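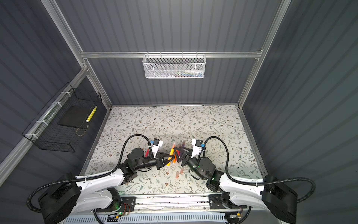

The two grippers close together over the markers in our Tevilton cell.

Clearing a gripper collision fault on a two-arm cell

If you run a pair of arms that share one table, sooner or later you will come back from making the tea and find both of them stopped dead in the middle, fingers nearly knitted together, with fault 1733 sitting on the screen. On our Flirance cell that number means one gripper met something it didn't expect and the controller cut the motion. It looks alarming the first time (I remember standing there with my hands in the air as if I had done something), but it is quite easy to put right if you go gently and do things in order.

Before anything else, press the stop button and leave it pressed. The arms on our cell hold their position when they fault, so they are still powered and still pushing, and a stalled gripper can let go with quite a snap. Keep your fingers out from between the two of them. Then give the motors a good few minutes to cool, and use the time to write down which arm reported the fault and what it had been asked to do. I keep an old notebook for this and I am always glad of it afterwards.

Next, support the arm with one hand under the white link before you cut the motor power. Ours sinks when the power goes, slowly at first and then all at once, and it will land on whatever is underneath it. Ease it back towards its own side of the table, then do the same with the other one. Don't pull on the black cable conduit to move an arm, however handy it looks – we had to replace a wrist connector in October after somebody did just that.

With both arms out of the way, have a good look at the fingers. You want to see whether a tip has chipped, whether the pair still close evenly, and whether anything has worked its way into the slide.
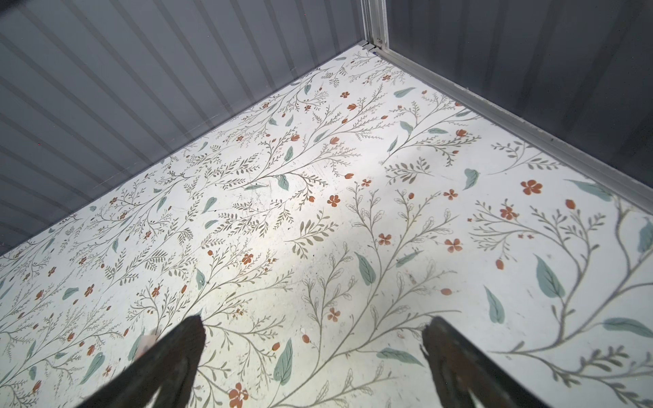 Can I just clear the fault and carry on if nothing looks broken?
I wouldn't, at least until you have homed both arms again. A knock can leave an arm out by 3 degrees at the shoulder without any mark to show for it, and by the time that reaches the fingertips you are set up for the same collision all over again.

Homing is done from the Birnik menu, one arm at a time. Power up the left arm with the right one still off, run the homing routine, and wait for it to finish properly before you touch the other. I know it is tempting to start both together and save yourself a minute, but if one of them has lost its place you would much rather have the other sitting still.
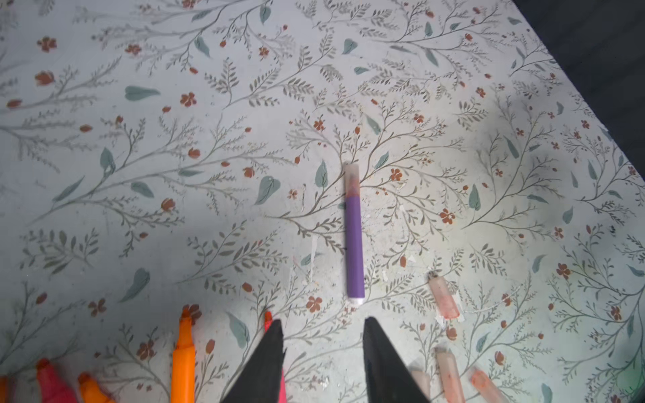

Once both arms are homed, try a slow approach to a single object before you let them work together. Bring the gripper in with the fingers open and stop short of the thing you want to pick up. I like something long for this, as you can sight along it: the purple marker has its white end just above the gap between the fingers, and that makes it easy to judge whether the gripper is coming in square. Watch the neighbours as well. An orange highlighter right beside the left finger is quite enough to catch a tip as the gripper comes down, and a caught tip was behind our last three stops.

If the approach drifts to one side, home that arm again. If it drifts a second time, check the shoulder screws, which on ours had worked loose without anyone noticing.

Now for the part that really cured the trouble for us, which was the clearance setting. It lives under Shared Area in the Birnik menu and decides how near the two grippers may come before one has to wait for the other. It had been left very small, and I raised it to 22 millimetres. 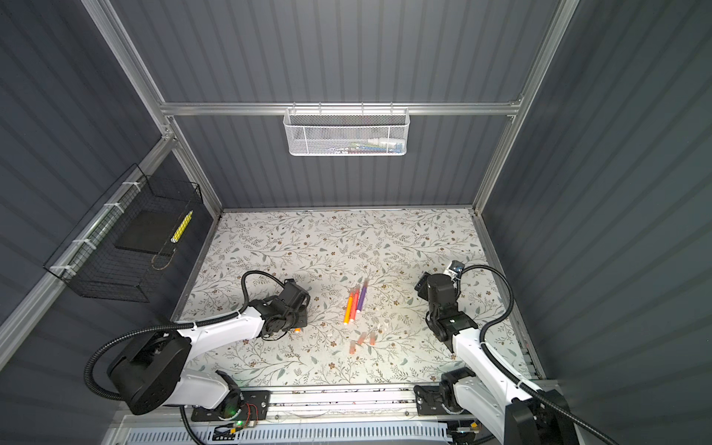
After changing it, save the setting and restart the controller, or it will quietly go back to the old figure. Then run the pair at the slowest speed with your hand on the stop button, and let them go through the whole job twice before you bring the speed up. You will find they dither a bit more, each one hanging back politely for the other, and a job takes longer than it used to. I can live with that. If 1733 still comes back with the wider clearance, leave the cell switched off and go over the wrist cables before you try anything else.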